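Grovley gripper fault

The Grovley gripper fault was a control error in the Lasberg pick-and-place simulator, reported on September 22, 2020 by Nele Mertens. It caused the fingers to close before reaching the block, so that the arm lifted nothing and still logged a successful grasp. Of 2802 simulated trials, 972 were affected.

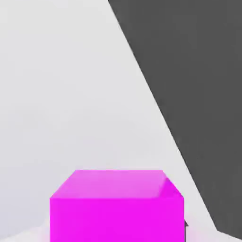
Lourenço Matos traced the error to a stale position value - the controller read the finger offset 19 milliseconds late. Contact checks had been turned off in an earlier build to save computing time, and the false grasps passed into the training logs.

A fix was released in December as build 13. It restored the contact check and stopped the arm when no load was measured. The Prukeck test cell kept the older build.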